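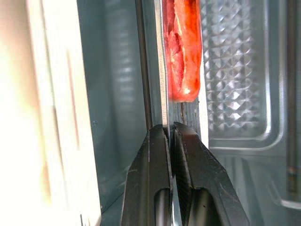

Zübeyde Yurt: Ticket 593 says the rule is "nothing with a point goes in the oven." So what do you call the stick? Either the rule covers skewers or we stop pretending we have one.

Reply from Ataahua McAlister, June 19, 2018

Fair. The rule was written for knives, by me, in a mood. I have read it again and it bans forks, skewers and, on a strict reading, the gripper fingers. Proposed wording for the Corow kitchen tasks is below. Please complain before it gets merged.

1. Food on a stick is allowed if the fingers hold the stick and leave the food alone. Any grip within 10 mm of a cavity wall runs at creep speed.

2. Both arms stay open and clear of the door until the operator calls the step. The indicator light gets a line in the log, on or off. "Seemed fine" – a popular entry in May – is no longer a value.
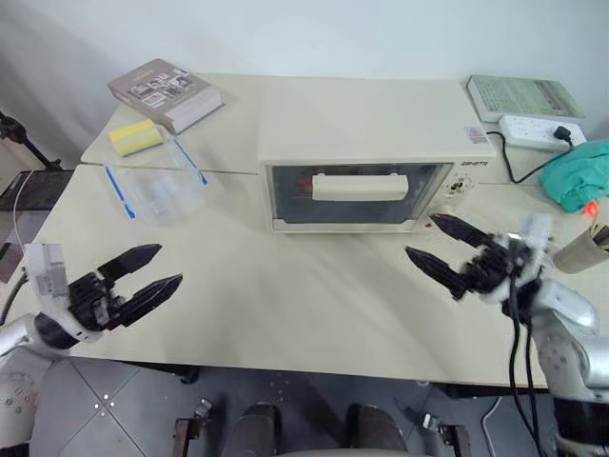
3. Cords and cloth. Power cord routed clear of both arms' reach before a run starts. Cloth goes on the shelf, where it can be as crumpled as it likes.

4. Fingers get wiped after every food run. Yes, every one.

Status: waiting on Zübeyde. Rule 14 (stickers) moved to ticket 898.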